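Flarka
Thursday, August 9, 2018

I have been trying to make a decent shrub since January. For those with healthier hobbies: a shrub is fruit, sugar and vinegar, left to think about what it has done, then strained into a drink.

My first one was strawberry. It tasted like a salad that had been asked to leave.

The second one was also strawberry. I had bought a lot of strawberries.

So here is what I know now, in installments, while the peaches sit.

Equal parts fruit, sugar and vinegar by weight. People will tell you to use cups. People will also tell you they don't need a shopping list.

Cut the fruit up, stir in the sugar, cover it, put it in the fridge. Go away for 2 days. I mean it about going away. I opened the peach one so many times it basically lived on the counter.

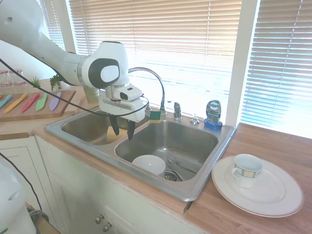 Spoon, bowl, sink. Bartending is glamorous.

After that you strain off the syrup and add the vinegar. Press the fruit gently. If you press hard you get cloudy syrup and a forearm cramp, and guests will only notice one of them.

Vinegar: cider for peaches and plums, white wine for berries, and please leave the stuff you clean the kettle with next to the kettle.

Balsamic goes in by the teaspoon. I once went in by the glug. That batch is now a marinade.

A reply asks if you can cook it instead. Yes. Heat the fruit and sugar until it goes syrupy, cool it, strain it, add vinegar. It takes an afternoon and tastes a bit like jam. I like jam. I just don't want to drink it over ice at six o'clock.

Next reply wants to know if it's "basically kombucha." It isn't, and please don't get my sister-in-law started.

Okay, bottles. I use the swing-top ones from Findeck, wash them in very hot water and let them dry all the way. The rubber rings hold on to smells. I have one that still remembers the ginger. 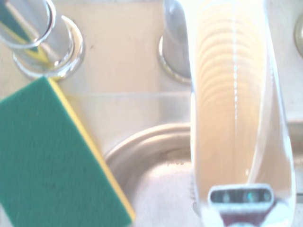

The faucet end of the operation.

Now the actual drink, which is apparently why some of you are here.

Ellia Fizz, named for the street I was living on when I ruined the strawberries:

2 ounces gin
1 ounce peach shrub
A squeeze of lemon if the peaches were very sweet
Soda water

Gin, shrub and lemon go in the shaker with ice. Shake until your hand complains. Strain into a tall glass over fresh ice, top with soda, stir once.

The soda goes in the GLASS. I put it in the shaker one time and had to wipe down a cupboard I didn't know I could reach.

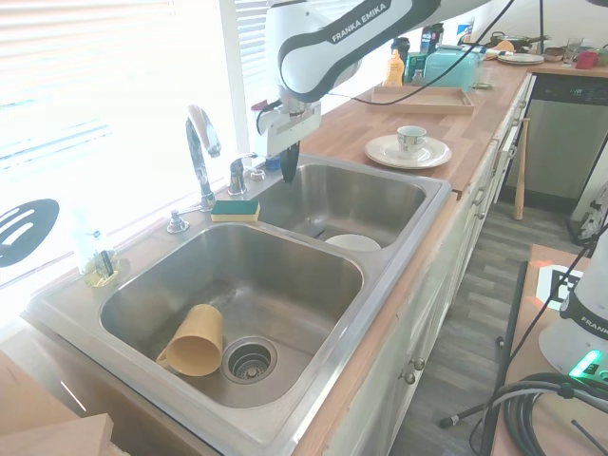
No gin? Leave it out, double the soda, and you have something to hand the person who's driving that isn't a warm cola. It's the version I drink on weeknights, and I've stopped pretending it's a compromise.

Bourbon works with plum. Tequila works with pineapple. Vodka works with everything, in the sense that it doesn't argue.

Somebody at the Kruger market told me basil with the peach. I was ready to be annoyed and it was very good. Two leaves, in the shaker, no muddling. If you pound basil it tastes like lawn.

Tried rosemary next, feeling confident. Tasted like a candle.

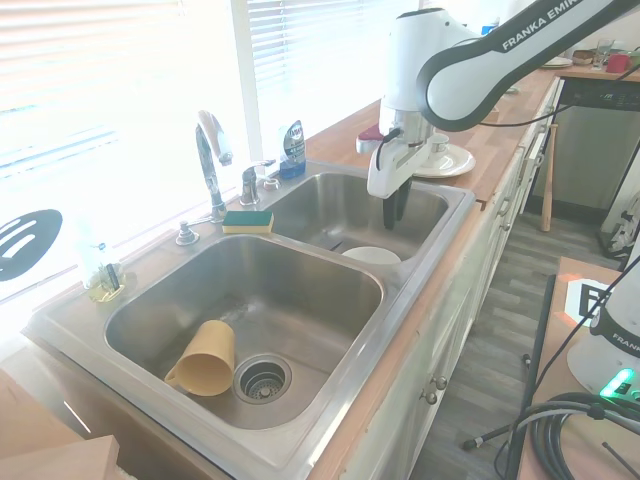
Price check, because I was asked: a small bottle of shrub at the fancy grocery is more than I paid for all the peaches, and theirs has a little tag on a string. I don't own string.

Keep it in the fridge, write the date on the bottle, and throw it out if it fizzes on its own or grows a sweater.

I've now had 42 replies asking about watermelon. It's mostly water. You will get pink vinegar. I did, and I drank it, and I'd do it again, but I wouldn't serve it to anybody with a vote in my life.

Peaches come out of the fridge tomorrow night. I've only looked at them twice.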